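Play kitchen stuff: what do you keep out, what goes in the bin?

bullwood_mom
Trying to cut down the play kitchen before my sister's kids come in March. Here's what we have. Big oval plate, mint colander, little blue bowl, the cup, the toaster oven, fruit, ketchup. The black pot too. Want one small set that stays out and the rest goes in a closet. What would you keep? 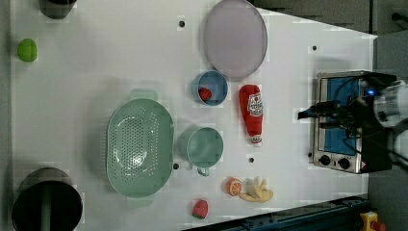 Leszek Lis: keep the colander no matter what. Mine use theirs as a hat, a boat, a bed for the bear. The toaster oven I'd put away, takes up half a shelf and they open and shut the door for a minute and leave.

bullwood_mom
Nooo the toaster oven is the favorite here. They bake everything in it. Bananas, the orange half, socks.

cliltus467
Disagree with Leszek. One "appliance" makes it a kitchen. Without it you just have a pile of fruit. I'd lose the big plate, kids never use the plate - everything gets eaten out of the bowl or off the floor.

Leszek Lis
ok but a plate is flat and stores under anything. costs you no space. the oven does

jadik_j
How old are the kids? Under 3 I'd put out the bowl, the cup and the soft food and stop there. Mine dumped whatever I gave them so less stuff = less pickup.

bullwood_mom
2 and almost 5. So yeah, dumping is a thing.

Is the ketchup worth keeping out? It's the plush kind with the Heinz label sewn on, fabric looks kind of fuzzy at the edges now. The strawberry in the bowl is plush too. Wondering about washing them before company.
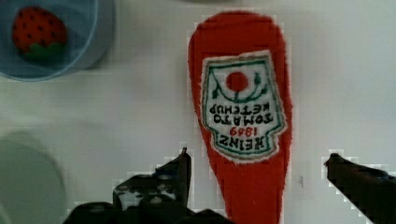
1 min read · 391 views

cliltus467
Keep the ketchup!! Best thing in any play kitchen. Goes on everything. For washing I do a pillowcase, cold, gentle, then air dry. Never the dryer.

jadik_j
I wouldn't machine wash something with an embroidered label like that. Damp cloth and a drop of dish soap, dab dont rub. We had a plush carrot come out of the wash all lumpy and it never went back.

cliltus467
Never had a lumpy one and I've done the whole basket that way lots of times. Maybe your spin is too high.

Leszek Lis
Spot clean first, wash only if it smells. Also check the felt leaves on the strawberry, felt goes weird if its hot

bullwood_mom
OK going with: bowl, cup, colander, oven, all the fruit, ketchup. Plate and pot in the closet. Sorry Leszek, oven stays. Will dab the ketchup tonight and see

Leszek Lis
fine. give it a week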